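자잘한 물건 정리, 바구니부터 사지 않는 방법

서랍 정리를 마음먹으면 대개 수납용품부터 고르게 된다. 그런데 통을 먼저 사면 통 크기에 물건을 맞추게 되고, 한 달쯤 지나면 다시 섞인다. 순서를 바꿔서 꺼내고, 나누고, 버리고, 마지막에 담는다. 현관 서랍 하나와 책상 서랍 하나를 기준으로 적었다.

꺼내기

서랍은 한 번에 하나만 비운다. 여러 개를 동시에 비우면 저녁이 될 때까지 바닥에 물건이 깔려 있게 된다. 넓은 탁자에 전부 올려놓고 서랍 안은 마른 솔로 먼지를 쓸어낸 다음 물기를 꼭 짠 행주로 닦는다. 나무 서랍은 닦고 나서 15분 정도는 열어 두어야 냄새가 배지 않는다. 바닥에 끈적한 자국이 있으면 주방세제를 한 방울 묻힌 천으로 문지르고 다시 물걸레로 닦는다. 스티커 자국에는 식용유를 조금 발라 두었다가 닦아도 된다.

나누기

종류보다 쓰는 장소로 나누는 편이 오래간다. 건전지는 건전지끼리, 케이블은 케이블끼리 모으면 보기에는 좋지만 막상 쓸 때마다 방을 옮겨 다녀야 한다. 외출할 때 쓰는 것은 현관, 잘 때 쓰는 것은 침대 옆, 고칠 때 쓰는 것은 공구함으로 보낸다.

어디에 속하는지 모르겠는 물건은 봉투 하나에 몰아넣고 겉에 달만 적어 둔다. 6월에 넣었으면 '6월'이라고만 쓴다. 계절이 두 번 바뀔 때까지 열지 않았다면 없어도 되는 물건이다.

케이블은 양 끝의 단자를 확인하고 같은 것이 세 개 넘으면 제일 낡은 것부터 뺀다. 피복이 갈라졌거나 단자 근처가 꺾인 것은 길이가 아까워도 버린다. 감을 때는 손가락에 팽팽하게 감지 말고 손바닥만 한 원으로 느슨하게 말아 벨크로 끈으로 묶는다. 고무줄은 여름을 지나면 녹아서 피복에 들러붙는다.

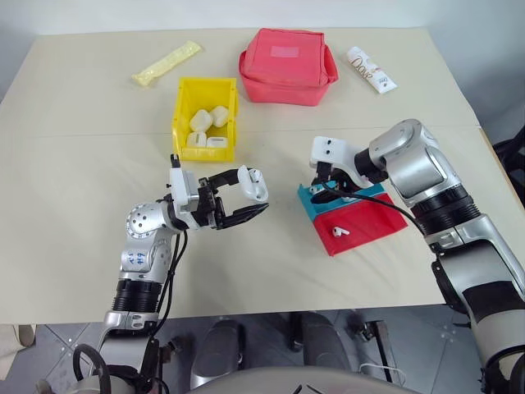
통은 물건을 다 나눈 뒤에 고른다. 앞턱이 낮은 통은 선반에 두고 손을 바로 넣을 수 있어서 매일 꺼내는 물건에 맞는다. 뚜껑 있는 통은 한 달에 한두 번 여는 물건에 쓴다. 매일 쓰는 것을 뚜껑 안에 넣으면 사흘째부터 뚜껑 위에 올려놓게 된다.

재는 것은 세 군데다. 서랍 안쪽의 폭, 깊이, 그리고 닫았을 때의 높이. 높이를 빼먹는 경우가 많은데 서랍 앞판보다 실제 안쪽이 낮은 가구가 흔하다. 손잡이 나사가 안으로 튀어나온 것도 봐야 한다. 우리 집 현관 서랍은 나사 때문에 통을 한 번 바꿨다.

값은 크게 신경 쓰지 않아도 된다. 지금 쓰는 것은 브롤트소프(Broltthorpe) 소형 통으로 한 개에 2,100원을 주었고, 테소브(Tesov) 칸막이는 3,457원이었다. 원 단위까지 기억하는 것은 영수증을 가계부에 붙여 놓았기 때문이다. 통은 쓰던 것으로도 충분하다. 두부 용기는 깨끗이 씻어 말리면 나사나 압정을 담기 좋고, 휴대전화 상자는 뚜껑과 바닥을 따로 쓰면 칸이 두 개 생긴다. 우유갑은 높이를 잘라 맞출 수 있어서 애매하게 남는 틈에 넣는다.

천 파우치와 단단한 통

천으로 된 것은 가방에 넣고 다닐 물건에, 단단한 통은 집에서 움직이지 않을 물건에 쓴다. 파우치는 안이 보이지 않으므로 한 개에 한 가지 용도만 정해 둔다. 약, 충전용품, 필기구를 한데 넣으면 결국 다 쏟아서 찾는다. 지퍼가 뻑뻑하면 양초나 연필심을 이빨 부분에 문지르고 몇 번 여닫는다. 밝은색 천에는 연필심 대신 양초를 쓴다.

세탁할 때는 지퍼를 닫고 뒤집지 않은 채로 미지근한 물에 손빨래한다. 안에 심이 든 것은 짜지 말고 수건으로 눌러 물기를 뺀 다음 수건을 뭉쳐 넣어 모양을 잡고 그늘에서 말린다. 플라스틱 통은 주방세제로 씻으면 되고, 모서리에 낀 때는 못 쓰는 칫솔로 긁어낸다. 뜨거운 물을 부으면 얇은 통은 휜다.

이름표

이름표는 종이테이프에 유성펜으로 쓴다. 예쁜 라벨을 뽑아 붙이면 내용물이 바뀌어도 떼기가 아까워 그대로 두게 된다. 클리스트니스(Clistness) 종이테이프를 쓰는데 일 년 넘게 붙어 있던 것도 자국 없이 떨어졌다. 선반에 둘 통은 앞면에, 서랍에 넣을 통은 윗면 가장자리에 붙인다. 글자는 두 단어를 넘기지 않는다. '기타'라고 쓴 통은 만들지 않는다. 금방 그 통만 가득 찬다.

버리기

건전지는 종량제 봉투에 넣지 않고 주민센터나 아파트의 수거함에 넣는다. 모아 두는 동안 단추형 건전지는 양면에 테이프를 붙여 서로 닿지 않게 한다. 충전식 배터리가 부풀었으면 누르거나 찌르지 말고 다른 것과 떼어 놓았다가 따로 문의해서 내놓는다. 작은 전자제품은 소형 가전 수거함이 있는지 먼저 본다. 비닐 포장지는 이물질이 없으면 비닐류로, 안쪽이 은박으로 된 것은 지역마다 다르니 배출 안내를 확인한다.

설명서는 제품이 없으면 버리고, 제품이 있으면 보증서가 붙은 쪽만 남긴다. 하셰미(Hashemi) 전동드라이버 설명서가 56쪽이었는데 필요한 것은 비트 규격표 한 장이었다. 그 장만 잘라 공구함 뚜껑 안쪽에 붙였다.

유지하기

통은 8할까지만 채운다. 꽉 찬 통은 꺼낼 때 옆의 것이 딸려 나온다. 새 물건을 넣을 자리가 없으면 통을 늘리지 말고 그 통에서 하나를 뺀다. 자기 전에 주머니와 가방에서 나온 것만 제자리에 넣는다.

서랍 바닥에 까는 미끄럼 방지 매트는 서랍보다 1센티미터 작게 자른다. 딱 맞게 자르면 가장자리가 말려 올라와 먼지가 낀다.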